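August, 6.10 in the morning

Up before the alarm again. Frost on the car and on the top rail of the fence, and the neighbour's dog already at it. I put the kettle on and sat at the bench with the club registration list, which I had promised to finish last night and didn't.

Three families still haven't paid. One of them I know is waiting on the end of the month, so I have moved their date and left it at that. The other two have not answered a message since the start of the season. I will ring them after tea tonight.

Rang the council at nine when the line opened. The lower ground at Fagerlund Reserve is shut until the drainage is looked at. I asked when it would be looked at and the woman said it was on the list. I asked how long the list was and she laughed, which I took as an answer. So we play the home game on the top ground, the one with the slope, and the under tens go across the road to the school if the school will have us. Wrote to the school. No reply by the time I left for work.

Work was quiet. Two deliveries from Finov, both short, same as last month. I sent the dockets back with the missing lines circled and kept a copy. Ebuka was in a good mood because his leave came through. He is taking his mother up the coast for ten days and has already changed his mind twice about where to stop. I told him the motel with the blue roof at Flistuleck, where we stayed the year the car broke down. Decent beds and a bakery across the road that opens at five.

Ate lunch in the car with the heater on. Leftover curry, better than it was on the first night.

Got home at four and did the washing. The line was no use with the wind coming from the south and rain in it, so everything went inside over chairs and the heater in the back room ran for three hours, and I don't want to think about the bill. Shook out the socks, threw away one that had no heel left. There is a button missing off my good coat and I can't say when it went.

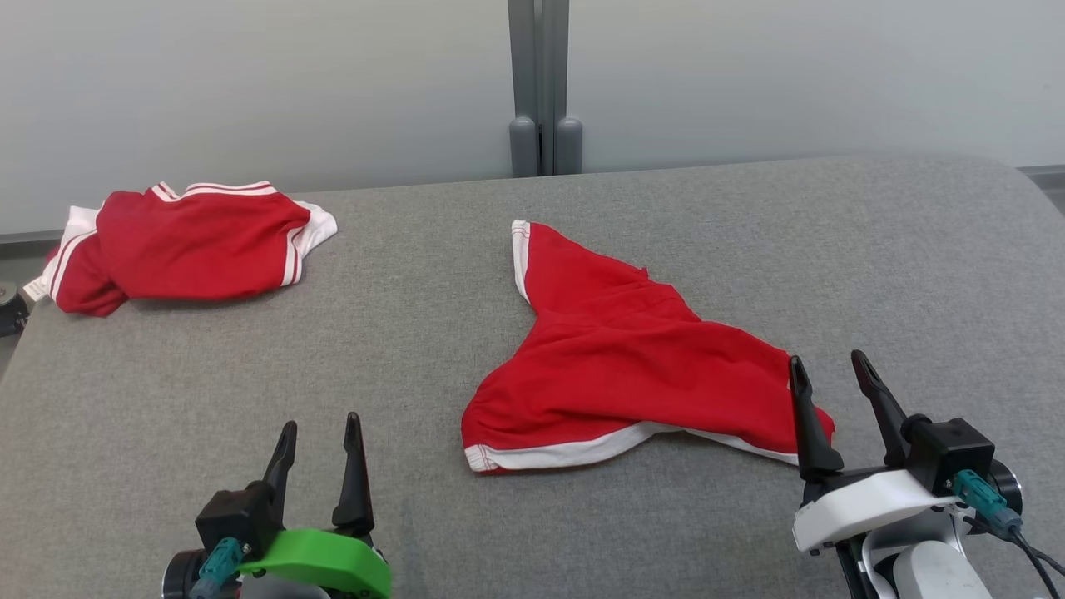 Tobiloba came by at half past five to go through the draw. He had it written out on the back of a feed merchant's calendar, with arrows, and it took us a while to work out that he had the away game at Grarkero down twice. Once that was sorted the rest fell into place. We have a bye in the second week, which suits everybody, and then three away games in a row, which doesn't. Grarkero is the long one. It is a 400 kilometre round trip and the last time we did it in winter we got back after ten at night with a bus full of asleep kids and one who was sick in his boot bag.

We talked about the bus. The quote went up again. Tobiloba thinks we should ask parents to drive and put the money into petrol. I am against it. In dry weather with three good cars I would say yes, but that road has no shoulder past the turn-off and there are roos on it from dusk. He said I always bring up the roos. I said I have hit one. We left it there and I made toast.

In the end we agreed to put both options to the parents and go with what they say, and I will write it up so it doesn't sound as if I have already decided. That will take a couple of goes.

He stayed for soup. Pumpkin, out of the freezer, with too much pepper. He told me about his daughter's new job, which is in a lab testing water, and how she drives to the dams with a crate of little bottles and has to label every one before she is allowed lunch. She likes it. He is pleased and trying not to go on about it and went on about it until nearly seven.

After he left I rang the two families. First one rang out. The second mother picked up and was very apologetic, said my messages had been going to her old number. She paid while we were on the phone. Thirty dollars over, by mistake, and then she said to keep it for oranges. I wrote it down as oranges.

The school answered at last, at 7.40, so somebody there works late. We can have their oval provided we bring our own posts and take our rubbish. We do not have our own posts. We have most of a set, in Ebuka's shed, and he will be up the coast. Have to get the key off him before he goes.

Mum rang at eight. Her hip is no worse. The specialist has moved her appointment forward a week and she is annoyed about it, although she was annoyed in June that it was so far away. I said I would drive her. She said there was no need, then gave me the address, the time and where to park. She wants me to bring back the big baking dish. I had thought it was mine.

Wind has dropped. The rain gauge had 3 millimetres in it when I went out with the torch, less than it sounded like on the roof. The gutter over the laundry is dripping at the join again. I put sealant on it in autumn and it lasted until now, so I will have to get up there and do it properly — or pay someone.

Tomorrow: key from Ebuka, note to parents, button for the coat, ring Finov about the short deliveries and ask for a person this time. Buy pepper. Put the bins out tonight, not in the morning.

Bins done. 9.50 and going to bed.

4 comments
Share
10 likes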